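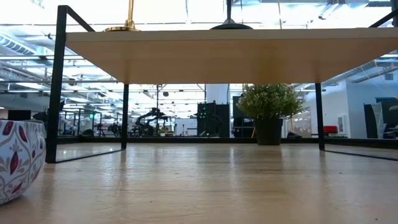

The project table at Bakville, with a potted plant standing under the riser. Beyond it is the open floor, with a black robotic machine on a low base.

Workshop News, October 2022

Pleten Arm Project Moves to Its Second Stage

The Bakville Shared Workshop is pleased to report that the Pleten project, a member-led effort to build a small robot arm for the care of houseplants, has completed its first stage of work. The second stage is now open, and members with experience in wiring, metalwork or programming are invited to take part.

Pleten was proposed by Chathurika Mollah, who had built a simple watering machine at home and wished to make a more capable one with the help of others. Her first machine could deliver water to a single pot in a fixed position. The arm now under construction is intended to find a pot on a table, reach it without disturbing whatever stands nearby, and deliver a measured amount of water to the soil. It is meant for an ordinary room, where plants share space with lamps, books and shelves.

The riser on the project table has been central to this effort. It consists of a thick, light wooden board on a black metal frame of square tubing, and a plant placed under it is much harder to reach than one in the open. The arm must come in low between the legs, keep clear of the underside of the board, and find the edge of the pot beneath the leaves. On a bare tabletop, the early versions of the control program gave few difficulties. Under the board, they gave a good many.

First-stage results

Testing during the first stage consisted of 274 recorded runs, all with the pot under the riser. A run was counted as successful if the nozzle stopped over the soil and the arm returned to its rest position without touching the board, the legs or the pot. By this measure, 144 runs succeeded. Contact with the leaves was noted in the log but was not treated as a failure, as the team judged that a bushy plant could hardly be watered otherwise.

Most of the unsuccessful runs had one of two causes. The first was play in the elbow joint, which allowed the forearm to sag when fully extended. Shafiq Kanagaratnam traced this to a printed coupling that had worn oval at the bore. He has replaced it with a turned aluminum part made on the workshop lathe, and the drawing has been placed in the project binder for anyone who wishes to make a spare.

The second cause was glare. The tabletop has a slight gloss, and under the ceiling lights it shows long pale reflections that the vision program sometimes took for the rim of a pot. Several remedies were tried in August, including a cloth laid over the table. The cloth worked well, but the team decided against keeping it, on the grounds that a machine intended for the home ought to manage with a shiny table. Salamatu Abubakar has since rewritten the part of the program that looks for the rim. It now compares two views taken from slightly different positions and discards any bright shape that shifts between them in the manner of a reflection. A short note on the method is available from her on request.

Members should be aware that the published count includes every recorded run, including those made with the worn coupling. The team considered leaving the earlier runs out and chose to report them in full. Separate totals for the new coupling will be given once enough runs have been made to allow a fair comparison.

Work planned for the second stage

The second stage will address three matters: the water supply, the wiring, and the base.

In the first stage all runs were made dry, with a marker fitted in place of the nozzle. Water will now be introduced. The pump and valve have been chosen, and the team proposes a dose of 50 milliliters per visit, delivered slowly so that it does not run off the surface of the soil. The tubing will follow the inside of the arm as far as the elbow and the outside from there to the nozzle. A drip tray will be required under the pot whenever water is in use, and the controller must be kept in its closed box.

The wiring is to be rebuilt completely. The present harness grew as motors were added, and it contains several splices that were intended to be temporary. Cameron Galbraith has drawn up a new layout in which each joint has its own connector, so that a motor may be removed without cutting any wire. Assistance with crimping and labeling would be especially welcome – this is suitable work for members who have not taken part in a robot build before, and instruction will be given.

The base presents a more open question. At present the arm is clamped to the edge of the table, which limits how far under the riser it can reach. Rezaul Munasinghe has proposed a short rail on which the arm could travel sideways. Others on the team prefer a heavier fixed base with a longer forearm, which would be simpler to build but would place more load on the shoulder motor. A cardboard model of each will be made before any metal is cut. Members with a view on the question are asked to write it in the project binder, where both proposals have been filed with their dimensions.

Use of the project table

Members are reminded that the position of the riser is part of the test setup. It may be moved when the table is needed for other purposes, but it should be returned to its place afterward. Items on top of the board may remain there during a run, provided that nothing hangs over the front edge.

When the arm is powered, a member who has completed the robot safety session must be present and within reach of the stop button. Hands should be kept clear of the space under the board until the arm has returned to rest and the power has been switched off. These rules apply equally to the project team and to visitors.

Related projects

Two other member projects may draw on the work described above. The Jendholm group, which is building a motorized window shade for a home greenhouse, has asked to use the same controller box design. The Montoya project, a sorting machine for screws and small hardware, has already adopted the revised vision program and reports fewer errors on its polished metal tray. Both groups keep their own binders on the shelf beside the Pleten binder.

Taking part

Members who wish to join the second stage should add their names to the sheet at the front of the Pleten binder and indicate whether they prefer wiring, metalwork, programming or testing. No previous work on robots is required for wiring or testing. Those who choose metalwork must already be cleared to use the lathe and the drill press. Questions about the program should be directed to Salamatu Abubakar, and all other questions to Chathurika Mollah.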